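Cloudy patch on an old wood table, can I fix it without stripping?

Posted in Furniture & Finishes

Viorica Neagu
I got a brown wooden table from my aunt in October and I love it, but the top is all over the place. Some of it is still shiny, some of it is dull, and there's a pale cloudy area that bugs me every time I sit down with my coffee. I've tried dish soap and water, then a spray polish called Drelia, and the polish made it look great for maybe an hour. I really don't want to strip the whole thing (I rent, no garage, no patience). Is there something in between?

trukance_tom
Mayonnaise. Leave it on overnight. My grandma swore by it.

Avram
Please try something gentler than a full strip first, you may get lucky! My own table looked a lot like yours and I put off dealing with it for years.
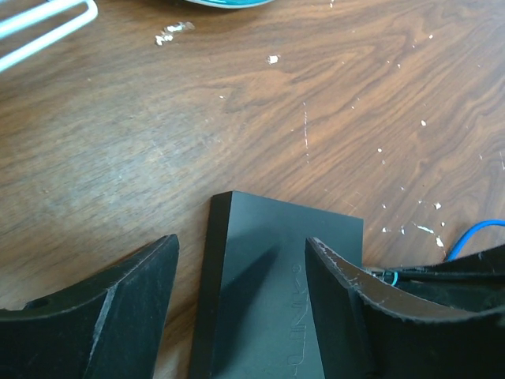
My first step was mineral spirits on a soft rag, window open, just to get the old polish off. Spray polish builds up and can go hazy all by itself, so don't judge anything until it's gone. The hazy patch on mine is left of the middle, and it makes the wood look kind of faded and dusty, right next to swirly grain with those darker brown and orangey tan streaks — so I get why it bugs you. If yours is still cloudy after the spirits, it's probably moisture in the finish. Put a cotton dish towel over it and go over that with a warm iron, no steam, a few seconds at a time, and keep looking underneath.

For the worn parts I'd use paste wax and 0000 steel wool, very light, always with the grain. Test it under the edge first. Wait 13 minutes or whatever the can says, then buff like crazy. I wouldn't go near it with 100 grit, and even 300 can cut through a thin old finish before you notice.

Viorica Neagu
Thank you!! I did the spirits part tonight and the rag came out disgusting. Iron tomorrow. Skipping the mayo, sorry Tom.

kudaron32
If it's veneer go easy with the iron, the glue can let go.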